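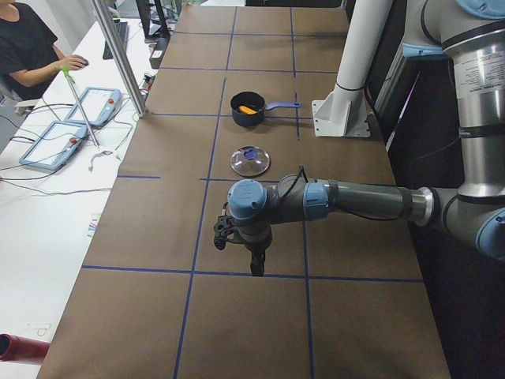
The collection table, with the saucepan and its lid set out on the taped grid.

Notes from the Collection Table
7/25/22

Readers of this blog have asked for an account of how our demonstrations are gathered. I have written at length about training and very little about the table, and this post is intended to correct the balance.

The current task is the saucepan task. A small orange object goes into the pan, and the glass lid goes on top. A person at the desk is responsible for each recording and decides whether it is kept. The set, which we call Huanca, stands at 2728 accepted examples. Of these, 700 were recorded in February under an earlier layout and are stored separately.

The brown paper is divided with blue tape. Each cell has a name in our log, and the operator draws a starting cell for the pan and another for the lid before every recording. In the earlier layout, operators placed the objects by eye. Ekua Quartey plotted those positions and found that the pan had been set down near the middle of the table far more often than anywhere else. The model trained on that data reached for the middle even when the pan was elsewhere. Drawn cells have reduced the problem, although the far cells remain underrepresented and will receive additional sessions.

Handle direction is now drawn as well. We had overlooked it entirely. A long handle changes which approaches are open to the arm, and a model that has only seen it pointing one way performs poorly when it is turned.

The rules for accepting an example are as follows. A recording in which the lid is dropped is marked as a failure and retained under that label. A recording in which the operator hesitates for more than eight seconds is discarded. A second attempt at the knob is permitted, provided the first did not move the pan. Deisy Arboleda wrote these rules and reviews 14 recordings from each session against them. Disagreements between her review and the operator's own label are entered in Dillix, our log, with a short note.

The clear lid continues to be the most difficult item. Our depth readings of it are unreliable, and operators tend to aim for the blue knob. I am not yet certain whether the model has learned about lids or only about blue knobs. A lid with a different knob has been requested, and its recordings will be kept as a separate group until we have compared the two.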